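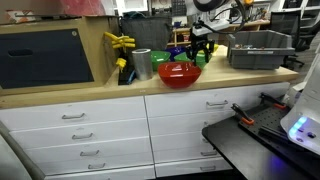
Leek and barley broth, and what to do with the green ends

I had a bag of leeks from the farm shop at Rikwood sitting in the fridge for most of a week before I got round to them. They were the muddy sort with the tops still on, a good deal longer than the ones in the supermarket, and they took up the whole bottom drawer. By then the outer leaves had gone a bit limp, so it had to be soup.

I make leek and potato all winter and I'm tired of it. My grandmother made a barley broth with whatever was about, and leeks were usually in it, along with a ham bone if there was one. I didn't have a ham bone. I did have half a bag of pearl barley and the rind from a piece of hard cheese, and that was enough to be going on with.

The barley first. A lot of recipes tell you to soak it overnight. I've done it both ways and I can't tell the difference once it has been in a pan for the best part of an hour, so I just rinse it in a sieve until the water stops looking cloudy. For 2 litres of stock I use a small teacupful. It looks mean when it goes in, but it swells, and if you add more you end up with something you could plaster a wall with. I know this from last winter.

Leeks need washing properly. Cut off the roots, slit each one lengthways down to the white part and hold it under the tap with the leaves fanned out. The grit hides where the green begins. If they are very dirty, slice them first and swish them about in a sink of cold water, then lift them out with your hands and leave the mud behind.

I used three big leeks, two carrots, a stick of celery and a small piece of swede. Slice the white and pale green parts of the leeks into rings and cook them in butter with a pinch of salt, on a low heat with the lid on. Give them 20 minutes. They should be soft and not at all brown. I stir them a couple of times and add a splash of water if they look like catching.

Then in go the other vegetables, all cut small, and the barley, the stock, a bay leaf and the cheese rind. Bring it up to a simmer and leave it alone for roughly fifty minutes with the lid tipped to one side. Stir the bottom now and then towards the end, when the barley starts to stick. Take out the rind and the bay leaf, taste it, and add plenty of pepper. I put in a spoonful of cider vinegar too. Lemon would do the same job.

It fed four of us with some left over. The next day it had set almost solid — barley does that — and I let it down with water from the kettle.

The green ends

Most people throw these away or put them in stock. They can make stock a bit bitter if you use a lot, so I've started doing something else with them. Take the better ones, leave out anything yellow or leathery, and shred them as finely as you can. Fry them in oil over a fairly high heat until the edges go dark, then salt them. They're good on top of the broth, and also on a baked potato or scrambled eggs. They lose their crispness after an hour or so.

The really tough outer leaves went on the compost.

A note on growing them

I don't have room for leeks at home, but I asked at the farm shop what variety these were and they said Wakent, which I hadn't come across. It stands well in frost, apparently, and they lift it as they need it right through to March. I might ask for a corner of my sister's plot at Favumton and try a short row. They'd have to be sown in spring and moved in June, after the early potatoes come out, so there is time to talk her round.

Meanwhile there are still two leeks left in the drawer. I'm thinking of a tart, or else leeks in mustard dressing, served cold with a chopped egg. I've got pastry in the freezer that needs using, so probably the tart.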